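Falten opens play kitchen room at Grilovdale Family Centre

Families in Grilovdale can now use a new play kitchen room run by Falten. The room opened in February and offers 176 places a week to children under seven.

The soft toy food has been chosen for small hands and includes a peeled banana and strawberries in more than one size. Children sort, serve and share the pieces at a plain white table.
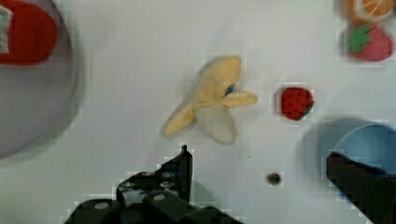 Parents had asked for the food to be kept in one place, and Elżbieta Szewczyk said that her twins now played at shops with it for most of the morning and argued far less over whose turn it was.

Each session lasts 90 minutes, with 3 sessions a day. Bowls and dishes stay out on the table throughout – staff have found that children tidy more readily when there is somewhere obvious to put things. Larger items are for use with an adult.

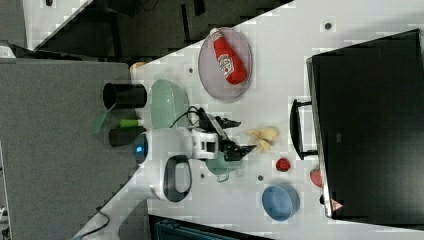 Bookings for the spring term are open at the centre's front desk. Falten has set aside 156 places for families referred by the Zallton advice service, and these are free of charge.

A second room, at the Jabłońska building, is planned for later in the year. It will hold a further 206 toys and will follow the same opening hours.

Notes to editors: visits by the press may be arranged through the Falten office between 9am and noon.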